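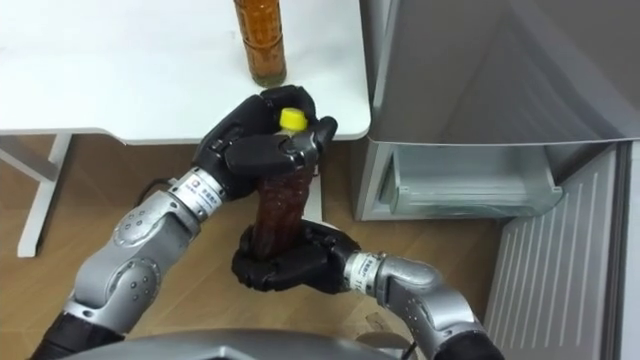

Naa Abugri says any bottle without a label should go straight down the sink before a move, and life is too short to sniff your way round a kitchen.

I see the point but I don't agree. Half of what I keep in the kitchen is in a bottle that came from something else. If I went by that rule I'd have nothing to cook with.

We're moving from Drirnbridge to Balldale, so this thread is going to be about packing bottles. Mute me now if that isn't for you.

Take the one in the photo. Ribbed plastic, yellow screw cap, dark reddish-brown, no label that you can see. With that colour you could guess cola, vinegar, soy sauce or strong cold tea, and a photo won't settle it.

So the first job is labels, before any boxes come out. I did the packing first last time and regretted it.

I use the plain white Dornex ones on a roll. They peel off plastic all right. On glass they leave a bit of glue behind, which comes off with cooking oil and a cloth.

Put the label on the flat part of the bottle if there is one. On a ribbed bottle there usually isn't, so I tie a brown tag round the neck. A label over ridges lifts at the corners within a day or so.

Write what it is and when you opened or filled it. Mine say things like "malt vinegar, May". That's enough. I don't bother with the year, as nothing in my cupboard should be getting a second birthday.

Anything from under the sink keeps its own bottle and its own label. I never decant cleaning stuff into a drinks bottle, even for a few days. If something down there has lost its label and I can't say for certain what it is, I don't sniff it and I don't pour it out. It gets put to one side for the tip, and they take it at the hazardous counter.

On that bit Naa and I agree more or less.

Next, how full. That yellow-capped one is filled almost to the neck. Fine for a shelf. For the van I'd rather have a bit of air in there and be able to squeeze the bottle slightly without it coming out of the top.

I pour off 100 ml or so into a jam jar and use that up during the week. Vinegar goes in the kettle for the limescale. Soy goes on everything we eat until moving day.

Caps. Take the cap off, wipe the thread on the bottle, wipe inside the cap, put it back on and tighten it. Sticky thread is what makes a cap feel tight when it isn't. Dark sauces are the worst for this.

Then a square of cling film over the opening and the cap screwed down on top. I know everyone says this. I skipped it on the golden syrup once and I'm still finding it in the cutlery tray.

Someone's asked about tape round the cap. I've tried it. It does nothing much for leaks but it does stop the cap working loose, so I use it for oil and leave the rest.

Lifting. Big plastic bottles want two hands, one up by the neck under the cap and one round the base. Grab a full one round the middle and the sides give, and if the cap isn't down properly you'll be wearing it. The ribs do help a bit with grip.

Boxes. Use small ones. The shop on our corner, Asamoah, gives away the boxes with cardboard dividers in, and they're the best thing I've found. Ask early in the morning before they flatten them.

Bin bag in the bottom of the box first, opened out, with the sides coming up. If one goes, it stays in the bag.

Bottles upright, always. Tea towels in the gaps. I've stopped buying bubble wrap as we own a silly number of tea towels and they have to travel anyway.

No more than 3 big bottles to a box in my opinion. You can fit more in but then you have to carry it, and our new place has stairs up to the front door.

Write LIQUIDS on the side of the box and not just the top, or it'll end up under another box and you can't read it.

Reply from a neighbour, who says use the recycling crate. Good idea if yours stays with you. Ours belongs to the council and has to be left behind for the next people.

What I'm getting rid of: the fish sauce that has gone very dark, 2 bottles of something with chillies in, and the cordial that none of us like. Down the sink with plenty of water, bottles rinsed, caps back on for recycling.

Cooking oil doesn't go down the sink. I let old oil soak into newspaper and bin it.

What I'm keeping: vinegars, soy, the good oil, vanilla, and the big bottle of brown sauce – I've been told I'm not allowed to leave without it.

On where to do all this – a clear table is best. I'd been doing it on the worktop next to the hob and kept running out of room. Everything out on the table, label it, wipe it, box it, next lot.

If you've got a wooden floor, put a towel down before you start. Soy marks ours if it sits. I wiped up a drip late last time and there's still a shadow on one board by the fridge.

The list of what's in each box is on the fridge door, headed 26/01/2021, in my handwriting, so I'm the only one who can read it.

Naa has come back to say she's now found an unlabelled bottle in her own cupboard and thinks it's gravy browning. Tag it, Naa.

Spices tomorrow. They're all in jars and most of the jars say coffee.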